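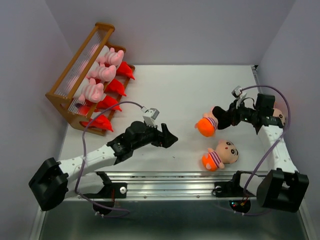
What should a small lab set money aside for when it buys a two-armed tabletop station? Mostly the things that wear out or need replacing, and someone's hours to look after them, before any thought of a second station.

4. What we spent, and what we'd spend again

I drew up our first budget with Maricruz Ponce one June afternoon, and I'll admit we got carried away by the arms. We'd looked at the Ikis and the Gremo kits, argued for ages (Baltazar Cuevas still thinks we chose wrong!) and put nearly everything into the Gremo pair. What was left for toys, racks, cables and spare fingers came to 400 pounds, to last us six months. It was gone in four.

Figure 4. Tidying task at the Praserdale station, with both arms working over the same table.
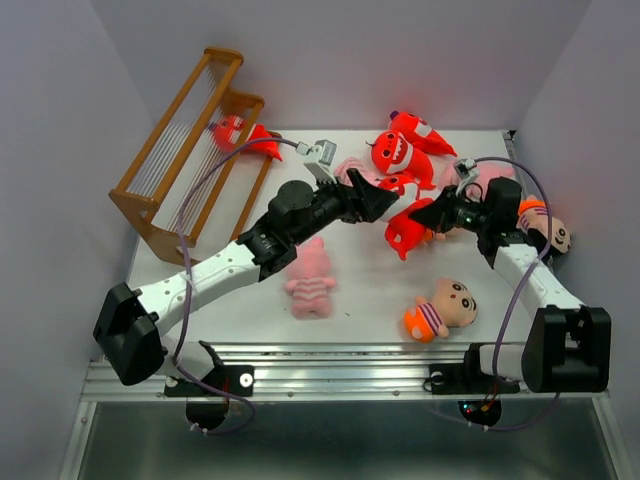
Cables deserve their own line in any plan, and ours didn't have one. Getsemaní Hinojosa had filed them under "sundries", along with tape and screws, and I signed it off without a second look. But a wrist camera is only as good as the lead behind it, and with two arms you're buying everything twice. The purple cables in Figure 4 show the sort of slack I mean: each one goes up and over in a big loop before it comes back down to the base, so a length measured straight along the arm would leave you well short. We now order for the loop and keep a spare pair in the drawer.

The toys were the other surprise. Plush is cheap by the piece, so we bought it in dribs and drabs, and by the time Crescencio Medrano added up the receipts we'd spent 802 pounds on it across the whole project, postage included. Postage was the painful bit. We'd have done far better with one big order from Montoya at the start, with doubles of every doll and pig, and I'd tell anyone planning a similar task to do the same.

Would I still buy two arms? Yes, and happily, if the task needs both hands. Heloísa Conceição ran our sorting trials on a single arm and had no complaints at all, so for that kind of work I'd put the money towards her time instead. Section 5 gives the running costs month by month.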